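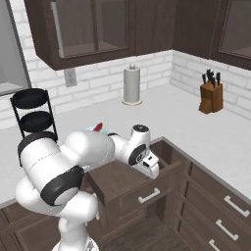 Attachment 1: arm over the open drawer, simulated kitchen

Ticket: Close-drawer task stalls with the hand inside the drawer
Project: Plemar household chores
Opened by: Ornella Palumbo
Assigned to: Rosario Rinaldi
Opened: May 26, 2023
Status: Resolved, follow-up open

Problem

Close-drawer fails in the Briltwood kitchen layout. The arm goes over the drawer front and brings the hand down near the rear inner wall, fingers pointing down. Then it pushes backwards, as if the back panel were the thing to shove. The drawer doesn't move and the run times out.

I ran it 50 times and 9 closed properly. The same policy was doing well in the Ferraro kitchen, which has a straight counter. Briltwood has an L-shaped one with the drawer at the inside corner, and a second bank of drawers running off to the right.

What I've tried

-- Restarted the sim and reloaded the layout. No change.
-- Raised the time limit. It pushes for longer, that's all.
-- Moved the starting pose away from the counter. Slightly better, but it still drifts in over the top.

I'd love to get this one working. Opening drawers was hopeless for us in January and now it manages them in both kitchens, so closing feels very near!

Ornella

Reply from Rosario Rinaldi

Thanks, lovely clear report. Two questions before I dig in. Are you on the old demonstrations or the Iston set? And does it do the same thing if the drawer starts only half open?

Reply from Ornella Palumbo

Old demonstrations, all 3,000 of them. With the drawer half open it closes nearly every time. The hand lands in front of the handle and pushes from there, very neat.

Reply from Rosario Rinaldi

Then I think I know. There are 2 separate faults.

First, the old demonstrations hardly ever start with a drawer pulled well out. The policy has learned a spot in the room to aim for, and with the drawer further forward that spot falls inside the box. A child would push the front without thinking about it, but the arm has never been shown that the front moves.

Second, the drawer's collision shape in Briltwood is wrong. The back wall is thicker than it looks, so the fingers catch on it and stay caught. I've corrected that in the layout file.

Please try these in order:

1. Pull the latest Briltwood layout.
2. Switch to the Iston demonstrations, which vary how far out the drawer starts.
3. Retrain from the last good checkpoint, not from scratch.
4. Run the same test again with the same seeds.

Reply from Ornella Palumbo

Done, and what a difference! The hand now comes down on the room side of the handle and the drawer slides home. I watched far more of these than I needed to. The few failures left are ones where the elbow swings too wide on the way round and it runs out of time, so that looks like a path planning matter.

I still wouldn't let it loose in my own kitchen, where the drawers stick and there's always a whisk jammed across the top one. But a machine that can tidy up after itself by shutting what it opened is a proper chore done, and I'm thrilled with it.

Reply from Rosario Rinaldi

Brilliant. Marking this resolved and opening a follow-up for the elbow. Could you attach the seeds for the failed runs there? I'd also like to try a drawer with something in it -- your whisk would do nicely.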